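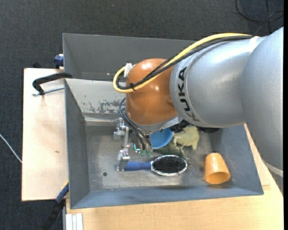
KUKA arm over a gray metal bin.

About Clistum

By Divya Gowda
July 2023

Search products, parts, manuals
Go

Clistum designs and sells outdoor cooking equipment for home use. The current range consists of pellet smokers, flat-top griddles, side burners and replacement parts. All products are sold directly through this website and through independent hardware and patio dealers.

Company

Clistum was started by Yogesh Tomar, a mechanical engineer who had spent the first part of his career on commercial oven burners. The first product was a replacement heat shield for other makers' smokers. It sold well enough to pay for tooling on a complete unit, the Trurneck smoker, and that unit is still in the range in a revised form. The company remains privately held. Design, testing, parts storage and customer service share one building, and the test yard is directly behind it.

Products

Trurneck is the pellet smoker line. It is offered in two widths, both with the same fire pot, auger and controller. The larger model has 900 square inches of cooking area across the main grate and the upper rack. The hopper holds enough pellets for an overnight cook at low settings; actual burn time depends on outside temperature, wind and pellet type. The lid gasket, fire pot and igniter can be replaced by the owner with a Phillips screwdriver and a nut driver.

Valtonen is the griddle line. The cooking plate is cold-rolled steel and ships with a light coat of food-safe oil. It must be washed and seasoned before first use. The four-burner model has separate controls for each burner, so one side can be held at a lower setting. Grease drains to a cup at the rear left corner. The cup on units sold before the May revision is shallower and does not fit the current bracket. Both sizes are kept in stock.

Neluvness is the name used for covers, carts, shelves and tools. Covers are cut for specific models. Check the model number on the rating label before ordering, since a cover for the wide Trurneck will fit over the narrow one but will not stay on in wind.

Testing

Each new design is run in the yard before release. A smoker is brought to its set point, held, opened, closed and timed back to temperature. Probes are placed at grate level at nine points and the readings are logged. Griddles are checked the same way with surface probes. A design is accepted for production after 1,000 hours of total burn time across the test units. Igniters are cycled separately on a bench.

Figures printed on our product pages come from these logs. Where a figure was measured in still air, the page says so.

Parts and service

Parts are listed by model number and by drawing number. Exploded drawings are in the Manuals section and can be printed on letter paper. We stock parts for discontinued models for up to nine years after the last unit is sold. Customer service can identify a part from a measurement or a clear photo if the rating label is missing.

The warranty covers burn-through of the fire pot, lid and cooking chamber, and failure of the controller. It does not cover surface rust on griddle plates, paint discoloration near the exhaust, or damage from pellets left wet in the hopper. Gaskets, igniters and grease cups are treated as wear items. Keep the receipt. Registration is optional and has no effect on coverage.

Dealers

Dealer accounts are handled by Yogesh Tomar's office. New dealers need a resale certificate and covered storage for boxed units. Floor models are shipped assembled on request.

Corrections to this page or to any manual can be sent through the contact form. Include the page title and the model number.

Get recall notices and new manuals by email. Enter your address to subscribe. You can unsubscribe at any time.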